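Swap table for household bits and bobs to stay open through the summer

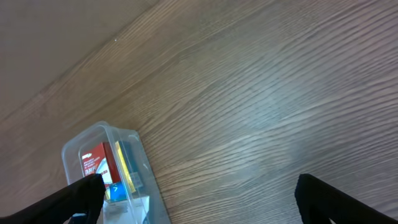

A clear plastic container of packaged items on a wooden tabletop.

A weekly swap table for small household goods in Drallis will carry on until the end of August, after more people than expected turned up in its first two months.

The table is set up in the side hall of the Worberg Centre every Monday from 10am. Residents bring packaged goods they no longer need and take away something else. There is no charge and no need to book.

Everything handed in is sorted into see-through plastic containers. Organisers settled on these after trying cardboard trays in the first fortnight, when visitors had to lift things out to find what was underneath and the trays soon went out of shape.

The centre said 1,967 items had changed hands by the end of June. The busiest session brought in 254, most of them in the first hour, and the doors were held open until 1pm to clear the queue.

Boxed goods have proved the most popular – tea, plasters, light bulbs, batteries, sewing kits and playing cards all tend to go the same morning. Candles and picture hooks take longer. A large number of shower curtain rings, left in April, is still waiting for a taker.

Many of the items come with packaging in other languages, left over from holidays or sent by relatives abroad. The centre is asking people who bring these to write the contents in English on a slip of paper and tuck it into the box. Slips and pens are kept by the door.

Items should be unopened or complete, clean, and small enough to stand upright in a container. Food must be sealed and in date. Medicines, sharp tools, aerosols and anything that has been recalled cannot be accepted, and glass should be wrapped.

Visitors may take up to five things each per session. Those with nothing to bring are welcome to take two.

The table was started with a grant of £200 from the Mohmand Fund, which paid for the containers, labels and a folding trolley. A further sum has now been agreed to cover hall hire for July and August. The centre hopes to reach 3,000 items before the summer session ends.

Goods left over at the end of each month go to the charity shop in Drirerau, which collects on the last Monday. The shop has asked for fewer odd cups and more kitchen things in their boxes.

A second table, for children's games and craft supplies, may be added in the autumn if space can be found. The side hall is already used by a dance class from 1.30pm, so any new session would have to be held in the morning or moved upstairs – where there is no lift.

Parking at the Worberg Centre is free for two hours. Donations can also be left at the front desk on weekdays between 9am and 4pm, in a bag marked "swap table". Bags should not be left outside when the building is closed.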